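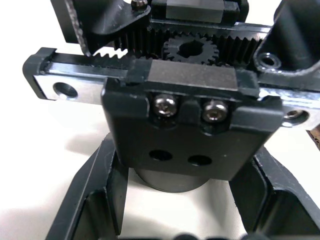
The man from Hutsuliak Tree Care stood under the ash and sucked his teeth. I had been told to expect the teeth.

"Dying back," he said. "See the crown?"

I looked at the crown. It had leaves on it, as it had every May I could remember.

"It's always thin on that side," I said. "That's where the wind comes up from Prornby."

He wrote something down. The quote was 1,055 pounds, with stump grinding extra, and he could fit me in before the end of the month if I signed while he was there. I asked how old he thought the tree was. He patted the bark as you might pat a horse you meant to sell.

"Nearly 100," he said. "They don't go on for ever."

I told him I would think about it. He left a leaflet on the wall with a stone on top.
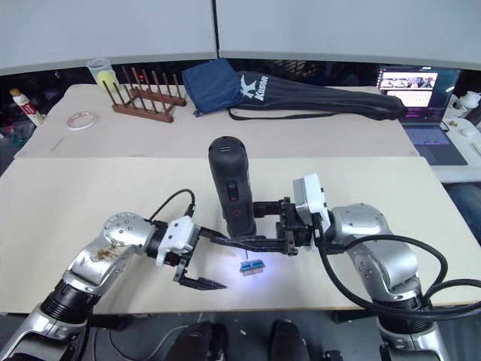
The second opinion

The woman from Ollell came at 5 and brought no leaflet. She walked round the trunk twice, knocked on it with a rubber mallet and put her ear close. I didn't trust that either. Anyone can buy a mallet.

"What did the last one say?"

"That it's dying."

"Of what?"

It hadn't crossed my mind to ask. She took out one dead limb over the shed, charged me 30 pounds in cash, and said to ring her if I saw brackets growing at the base. I asked if she was sure. She said no, she was a tree surgeon.

In the evening I went out with a torch and checked the base myself. Moss, a crisp packet, a snail. Across the lane my neighbour's oak had an orange cross sprayed on it, and the stone was gone from his wall.

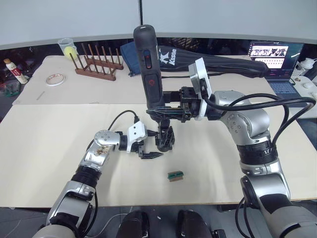
A quiet afternoon at Zendden

I put the leaflet in the stove and left the torch by the back door.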